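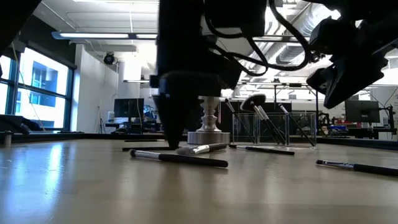
Brush table at the Stillum lab, arm overhead

Open day FAQ - Stillum, Fenham site
Updated Nov 2, 2022

When can I come?
Doors open at 2, last entry an hour before we close. No ticket needed.

What will I see?
The arm over the table, working with makeup brushes. Some lying flat, some standing in the clear box. Ask the operator for a rerun, they're used to it.

Why brushes?
Thin handles, shiny metal, all different lengths. Hard to pick up well. Aasen asked for them and we kept going after June.

How many tries so far?
1,390 logged picks. Aiming for 4,000 before we change the objects.

Can I touch the arm?
No. Stay behind the floor tape please, kids too.

Can I bring my own brush?
Yes if it's clean. Hand it to staff, don't put it on the table yourself. We'll try to fit it in - no promises on busy afternoons.

Photos?
Fine. No flash, it upsets the cameras.

Parking?
Use the Stuldale lot, then follow the signs. Ours is full by noon ussually.

Is it loud?
Not very. You can talk over it.

School groups?
Email first, seperate slots.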